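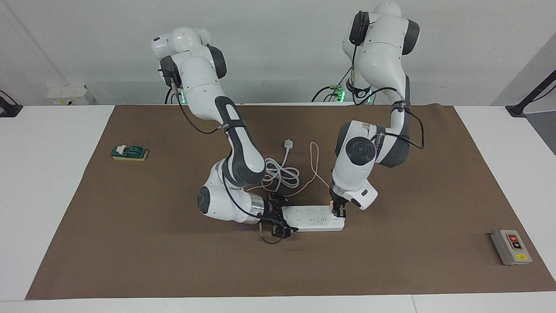

4.2 Cords on the table

Section 4.1 dealt with what people keep in the drawer. This one is about the strip and its cord once they are out on a table, which is where most of the trouble in our notes starts. Definitions first, quickly. "Strip" is the rigid part with the sockets. "Cord" is the supply lead with the plug on the end. "Stray" is any other cable lying with the two, plugged in or no. Earlier work on desk clutter (see Section 2) lumps all of these together as "cabling" and we think that hides the problem. The strip is easy. Long, straight, flat, goes where you put it. The cord has a memory of however it was last stored, and the stray goes wherever it likes.

Fig. 5 has all of them on the brown mat. Strip lying level, held at both ends, cord in loose loops with the plug at the end of it, and one thin pale cable making a long wide loop of its own. We coded this layout as "open coil" – loops resting on each other, no tie. Note that the coil takes up little of the mat compared with the reach of the thin cable. Same pattern came up again and again in the office visits. The coil looks like the mess, but it is the stray that spreads over the work area and catches on things.

We had 23 strips in the sample, from the Ovgate and Llanos offices plus the home group. Yiran Su did the coding, with a second pass in December after the category "open coil" was split from "tangle". The rule we settled on: if you can follow the cord by eye from strip to plug without losing it, open coil. If you lose it, tangle. Borderline cases went to tangle. This is a judgement call and we say so again in the limitations. A few of the Llanos entries were coded before the split and had to be redone from pictures alone, wich is less good than having the thing in your hands.

Holding matters more than we expected. People who picked the strip up by one end let the other end swing, and the cord followed it off the table. People who took both ends and kept it level could move it a short way and the coil mostly stayed put. Our guess is friction, the mat having some grip compared with a bare tabletop. We did not measure it. The second view of the same table, Fig. 6, is useful for the route of the thin cable, which comes out at the left end of the strip, drops down over the mat and turns back up on the right. The thick cord is at the other end, so the two have seperate starting points and it makes sense to deal with them one at a time. 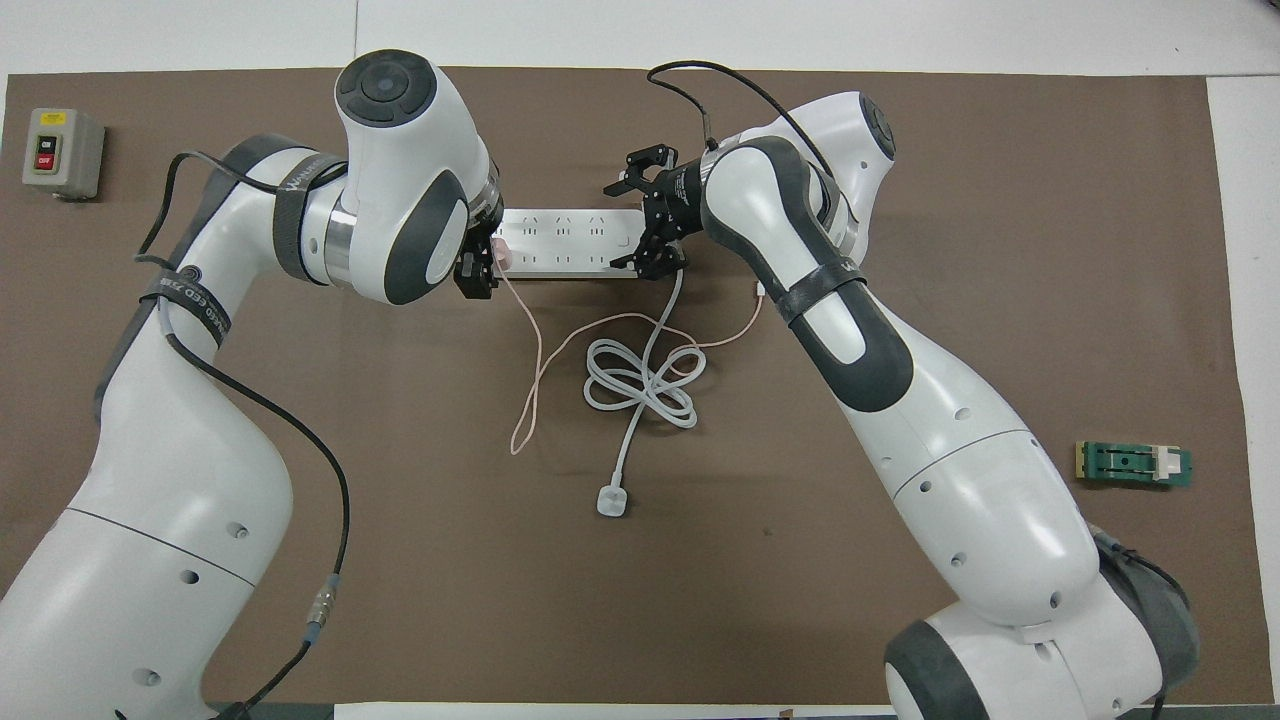
The order people worked in fell into two groups. Cord first: wind it, tie it, then find the stray is caught under a loop. Undo, start over. Stray first: lift it clear, lay it to one side, then wind the cord. We recommend stray first. The Bundska handout we gave to the home group has it the other way round and we have since changed it.

On winding. Loops of 30 cm were the default in the handout, fine for thick cord, too big for thin cable, which sags out of the tie. Plug end last so that it can be found again. Do not wind the cord around the strip itself. It puts a hard bend where the cord enters the housing, and in the Grillutetti boxes it also stopped the lid from closing.

Storage after winding is covered in Section 4.3, including the 2 box types and the 3 kinds of tie. Open question for both is where the stray should go. Most people put it back in with the strip, for lack of anywhere better, and it comes out with the strip next time.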